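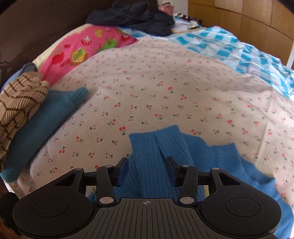

Putting the Sweaters Away

By Yetunde Ibrahim

Winter knits take up more room than anything else in the closet, and by the end of March most of us are ready to see them go. The bed is the best place to sort them. A dresser top is too small, and a sweater needs to lie flat with both sleeves out before it can be folded well.

Start with ribbed knits. They stretch under their own weight, so a hanger is the wrong place for them, even for a few weeks. Lay the sweater face down, bring each sleeve straight across the back, then fold the sides in and the bottom up. Keep the cuffs flat - a cuff that is doubled over in April will still be doubled over in the fall.

Wash everything first. Moths go for skin oil and food spots, and old stains set over the summer. Dry flat on a towel and give thick knits a full day longer than you think they need.

At the Cindbridge laundry where I worked for six winters, we took in up to 900 sweaters a season. The ones with holes had mostly been put away dirty. The ones with shoulder bumps had been hung.

For storage, a cotton bag or a lidded box will do. I put heavy sweaters on the bottom, striped and lighter ones on top, and stop at 20 to a box. Past that, the bottom layer comes out with creases that take steam to remove.

Old sheets are good for lining the box. Mine are too worn for the bed and they wash easily.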